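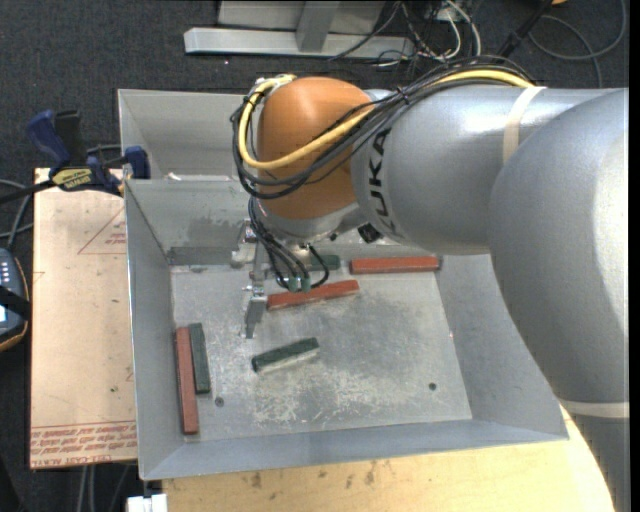
Weltent opens hand-teaching trial in Lirndale

Tuesday, April 21, 2020

Weltent has begun a trial at its Lirndale workshop in which staff teach a robot arm to pick up parts by steering it from a handheld controller. Nothing is programmed in the usual way. An operator drives the gripper down to a bar, closes it, lifts the bar clear and sets it down in a second bin. The arm's movements are recorded from start to finish.

The work uses a KUKA arm over a grey metal bin of red and green bars. The bars are left lying at different angles, some against the walls, and the operator has to choose an approach for each one. Bars near a wall take the longest, as the finger must come in steeply and there is little room to turn the wrist.

So far the team has recorded 400 picks and wants 700 before it lets the arm try on its own. A good run takes roughly 39 seconds. Runs where a bar is dropped are kept but marked separately — the company says it has not yet decided whether to train on them.

Operators work in pairs and swap over when the one steering gets tired. New starters are given 3 practice sessions before their runs are counted.

The software that stores the recordings comes from Pennington, which will also check them for gaps. If the trial goes well, Weltent plans to repeat it in August with mixed metal parts at its Vonance site, where bins are still emptied by hand. The company has not said what the work will cost.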